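Learning to sing and play guitar at the same time, losing the beat on one song
Posted in Songwriting and Folk

Hello all, I hope this is the right section. I took up the guitar again last October after a gap of 21 years, and I've been working through some of the older protest and folk songs that my dad used to play in the kitchen. I'm getting on nicely with most of them (well, nicely enough that my wife doesn't shut the door any more!) but I have come badly unstuck with my own song, which is called Lalen. It's a slow fingerpicked thing in G with the thumb going back and forth between the bass strings. I can play it all the way through, and I can sing it all the way through, but as soon as I put the two together my thumb starts following the words and the whole thing goes lumpy.

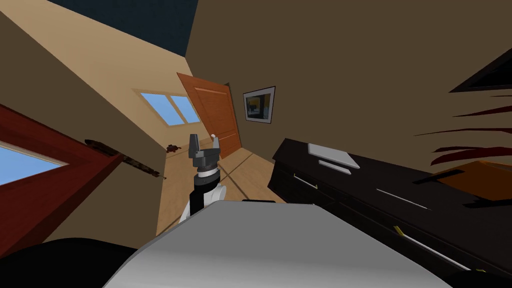
It's worst in the second verse, where the line begins just before the beat instead of on it. I've tried slowing down and I've tried learning the words so well I could say them in my sleep, and neither has helped much. There's an open evening on Saturday week at the Tehrani, which holds 50 people when it's full, and I'd dearly love to do it there. Should I give up and strum it? Any advice very gratefully received, and sorry for going on.

Reinaldo Marinho
Member, 3 posts

Seidu Nutsugah
Long-standing member, 2,795 posts

Hello Reinaldo, and welcome back to the guitar! Please don't give up on the picking just yet, it sounds a lovely song and you're much closer than you think.

What you're describing happened to me for the best part of a year, and what sorted it in the end was taking the words away but keeping the tune. Play your pattern and just hum on one note, any old note, until you can hum and look out of the window without the thumb wandering. Then hum the proper melody. Then sing it all on "la". Only after that do you put the words back, and even then I'd do a single line, round and round, before moving on to the next. It's dull, I won't pretend otherwise, and you'll want a cup of tea handy.

For that second verse, find out which note your thumb is playing at the moment the first syllable comes out. Write it on the lyric sheet, right above the word. If the line starts before the beat then the first syllable probably lands with a finger and not with the thumb at all, and I suspect you're dragging the thumb forward to meet it. Say the line out loud in rhythm while you tap your foot, then add the thumb by itself, with no fingers, then the fingers last.
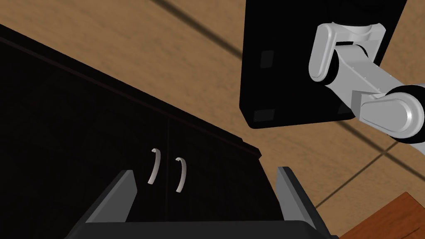

Cupboard doors and wooden floor.

One more thing, and do ignore me if you've thought of it already. Do you have to pick every single note while you're singing? Plenty of the old singers thinned the guitar right out under the voice, bass note and a pinch of two strings, and saved the full pattern for the gaps between the lines. It leaves room for the words too, and in a song with something to say that's no bad thing. I did a whole set that way once when I'd hurt a finger and had more kind remarks afterwards than usual.

Do let us know how you get on at the Tehrani.

Vusex
New member

metronome. put it on at 50 and leave it there till it's boring. i use the one in my tuner

Anov
Member

I'd say strum it if you're worried, there's no shame in that, and people will be listening to the words anyway. My own first go in public was a song with three chords and I still forgot one of them. Mind you, I agree with Seidu about humming first. Could you also try it a tone lower? I find I tense up when I'm reaching for a high note, and then my right hand goes stiff as well.

Reinaldo Marinho
Member, 4 posts

Thank you all so much. I've had an hour at the humming this evening and you're quite right, Seidu, the first word goes with my index finger and I'd been pulling the thumb across to it every time. I'm going to try it with the capo off tomorrow as well, as Anov suggests, and the metronome is on the table.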